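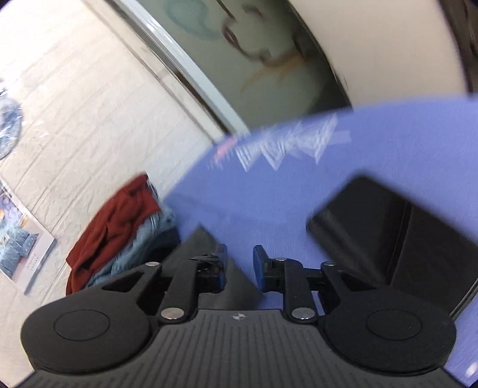

Printed fitted sheet creeps up at one corner and takes the pattern with it

Posted in Bedroom & Laundry, 25 May 2026
1,587 views

Merle Grimshaw
I have a periwinkle blue fitted sheet with a white printed design that is meant to run along one edge of the bed. On the first night it does. By the third night one corner has let go, the whole thing has slid toward the middle, and the print is heading off on a diagonal like it has somewhere better to be. I tuck it back in and it waits until I'm asleep.

Things I have tried: pulling it tighter, swearing, and putting it on the other way around, which moved the problem to the opposite corner. The mattress is a Kindgate, not especially thick. The sheet is a Burkura and I like the color too much to give up on it. I also put things down on the bed during the day (boxes, bags, whatever I'm carrying) and I wonder if that drags it loose. Do the elastic clips work or are they one more thing to lose in the dryer?

Flurklow
Measure the mattress before you buy anything. Depth, from the seam on top to the seam underneath, with the topper on if you use one. Then look at the pocket depth on the sheet's packaging, or turn a corner inside out and run a tape down the seam. If the pocket comes up even an inch short you can tuck until you retire and it will still pop off.

If the sizes match, it's probably the elastic. Mine went after nearly 30 washes on hot, and I had nobody to blame but the person who sets the dial. Wash it cool and take it out of the dryer a little early.

The clips do work. Get the kind that run diagonally under each corner. You'll need to lift the mattress, so do it when someone else is home and can be guilted into helping. Take them off before you wash the sheet, which answers your dryer question.

And yes, dragging a box across the bed will pull the sheet with it. Lift it.

baxter_2
just buy a flat sheet and do hospital corners like my grandmother. 3,000 videos on it. takes a minute

Merle Grimshaw
Measured. The mattress is 2 inches deeper than the pocket. I've ordered the clips anyway, out of stubbornness, and will be watching one of the 3,000 videos tonight.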